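Home & Hands | 4 min read | 22 comments

How to Fix a Cabinet Door That Won't Line Up

Every cabinet door in my house leans a little, as if listening for gossip. The ones in our old place in Clondthorpe closed only on request. You can cure most of this with a Phillips screwdriver and some patience, and you can borrow the patience.

Open the door and look at the hinge arm. On a modern cup hinge the screw nearest the door moves it left or right. The one at the back moves it in or out. Height is set by the screws on the mounting plate.

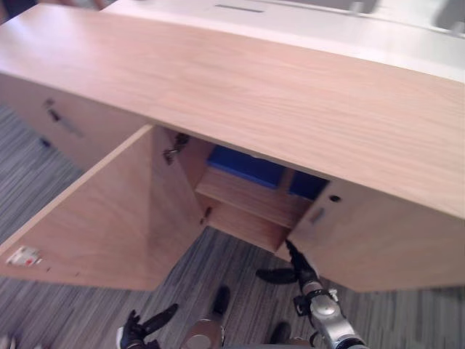

Furniture & Repairs

Turn one screw a quarter turn, close the door, look, swear, repeat. Do both hinges, or you'll tilt the thing further. If a screw just spins, pack the hole with glue and a toothpick, snap it flush and wait until morning.

Check the floor too. I spent 11 evenings on a Troltberg sideboard before I put a level on the boards. One folded beer mat under the left foot and it was done.

135 shares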